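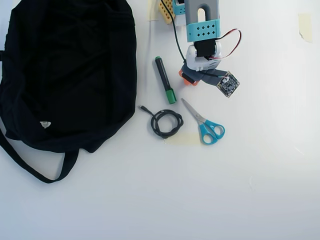

For many years I believed that I was a person who needs a big bag. I had a suitcase for the long trips, a backpack for the short ones, and a handbag for every day, and all three were always full. When I moved from Flindow to Dundbridge, I carried all of them up the stairs in one go and had to sit on the floor afterwards. I think that was the moment when I started to look for a soft bag that folds.

Now I have had my black fabric bag for 13 months, and a few people have asked me about it, so I want to write down how I use it and what I have learned. I did not get it for free and I am not paid for writing this.

First, the things I like.

It is soft. There is no frame inside, no hard bottom, no foam. When it is empty, it lies flat like a shirt that somebody has taken off. I can push it in the drawer under the bed, between the winter sweaters, and the drawer still closes. My old suitcase lived on top of the wardrobe and collected dust, and each time I took it down I had to clean it before I could start packing.

It has a long strap. I was not sure about this in the beginning. My friend Annelies Holzer has the same kind of bag with short handles only, and she told me that a long strap catches on everything: door handles, chairs, other people on the train. She is right, it does catch. But I walk 2 kilometers to the station, partly uphill, and with short handles my fingers become white. With the strap across my body I can walk and eat an apple. When I am at home I tie the strap in a loose knot so that I don't step into it.

It is black. This is practical and also a problem. The practical part you can imagine. The problem is that inside of a black bag you find nothing, especially in the evening. In the first weeks I was always digging with one arm up to the elbow, looking for my keys. I will come to my solution below.

Now the packing. I am not a very organized person, I only became organized because of this bag. A soft bag does not forgive you if you throw things in. The heavy things go to the bottom, the bag becomes long and narrow like a sock, and it hits you on the knee with each step.

My method is like this. I put the bag on the table, flat, and smooth it with my hands. Then I take everything I want to bring and lay it next to the bag on the table, before anything goes in. It must be the table and not the bed! On the bed everything looks small and harmless. On the table you see immediately that you have three books for two nights.

Then I take away the third book. Sometimes also the second.

Clothes I roll, but not very tight, and I stand the rolls upright beside each other. A hard thing, for example a book or a flat box, goes on the side that will lie against my back. Shoes go in a cotton bag, one shoe pointing left and one pointing right. Toiletries go on top, because I need them first and because a shampoo that opens at the top can only ruin what is under it, hm, now that I write this I see that it can ruin everything. Maybe I must think again about the shampoo.

For the keys and the small things I have little pouches in light colors. My colleague Beatrice Kioko gave me this idea. She sews them from old pillowcases, and mine are yellow, light blue and one with strawberries. The yellow one is for keys and tickets, the light blue is for cables, and the strawberries are for medicine and plasters. I can recognize them even when the light on the train is bad. It cost me nothing except a cake.

Beatrice also told me to write on the pouches with a fabric marker. I tried it, and after the second wash the letters were gray clouds. If you know a marker that stays, please tell me in the comments.

How to clean it. The label says to wash by hand in cool water. I confess that I have put it in the machine, once, at 30 degrees, in a net, with the strap tied up. It came out fine but with very many wrinkles, and they did not go away by hanging. I asked Nataša Kolev from the sewing shop in Barstead if I can iron it. She said yes, but from the inside and with a thin cloth between, and first try it in a corner. I did it in a corner and it worked, and then I was too lazy for the rest. So the bag is wrinkled with one very beautiful smooth corner.

More difficult than wrinkles is lint. Matte black cloth takes everything: cat hair, bread crumbs, the white dust from the wall in my staircase. A sticky roller helps for a short time. What helps more is a slightly damp rubber glove. You put the glove on and stroke the bag always in the same direction, and the hair comes together in little sausages which you can pick up. I learned this from my mother, who used it for the sofa.

Repairs. In April one seam at the end of the strap started to open. I noticed it on the platform in Barstead with a full bag, and I carried it home in my arms like a baby. I repaired it myself with strong polyester thread, going back and forth over the old seam 12 times. I used a leather needle because my normal needle was bending. It does not look professional, but it holds, and I have had groceries in it since then, also potatoes. If I would do it again, I would wear a thimble from the beginning.

What I don't like so much:

The bag does not stand alone. If you put it down on the floor of a train it falls over slowly, and a jar or an apple can roll away. I always put it between my feet now.

It is not waterproof. In light rain it is okay for the time I need to the station. In strong rain I put a big plastic bag inside, as a second skin, and pack everything in there. This makes a lot of noise in a quiet compartment when you look for your sandwich.

There is no inside pocket. I know that some people sew one in. Liesl Marti has written in the comments of my last post that she used the pocket of old jeans for this, and I find it a wonderful idea, but I don't have jeans that I want to cut. Liesl, if you read this, did you sew by hand or with the machine? And did the seam show on the outside?

What fits inside? For a weekend at my sister's I take two pants, three T-shirts, a sweater, underwear, pajamas, one pair of shoes, my toiletries, a book, and a gift if it is not too big. Then it is full, but I can still close it without kneeling on it. For a week it is possible in summer, if there is a washing machine where you go. In winter I would not try it, the sweaters take all the space.

I don't use it for my laptop. I did it once, with a towel around it, and I was so nervous the whole way that I could not read. For this I still have the old backpack, and I think I will keep it. The suitcase I gave to a neighbor whose son moved to Lehner for his studies, and the top of my wardrobe is now empty, except for a box with Christmas things.

Next time I will write about the shampoo question. I have bought a solid one, in a tin, and it smells a little bit like a pine forest and a little bit like floor cleaner. I have to use it for some weeks before I can say more.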